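Gollberg Slatted Crate, model 1403

October, by the Vistau shop team

Print this page | E-mail to a friend

The Gollberg crate is a small open box for the kitchen, the pantry or the shop counter. We have sold it for many years and it is still the article which customers order again most often. It comes to you already assembled. The edges are sanded by hand, but please check them with your finger before you put textile inside, as wood is a natural material and a small splinter can remain.

Untreated wood should not stand in water. Wipe the crate with a damp cloth and let it dry in the air, not on the heater. If you want to protect it, use Fikell oil (order no. 3368). One thin layer is enough. Wait 30 minutes, take away the rest with a dry cloth, and leave the crate overnight before you use it. The oil makes the color a little darker and this can not be reversed. 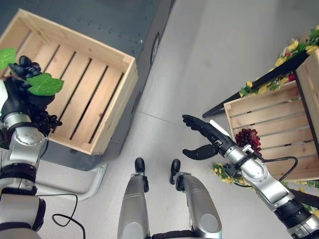

Many customers ask us which crate is suitable for fruit and which for bread. For bread we recommend the Mekonnen box with closed bottom, so the crumbs stay inside. For fruit and vegetables an open bottom is better, and the gaps between the slats let the air come also from below. Pale wood goes well with strong colors, such as dark purple grapes with their green leaves, and for a shop window artificial fruit does the same service for the whole season. Put a sheet of paper on the slats if you store small things like nuts or garlic.

The crate is sold as single piece or as set of three. The pieces in a set can differ a little in color and grain, and we can not accept this as a reason for complaint. Returns are possible if the crate was not oiled or painted. For larger quantities please write to us before ordering, so we can tell you the delivery time.

Contact | Copyright Vistau | Back to top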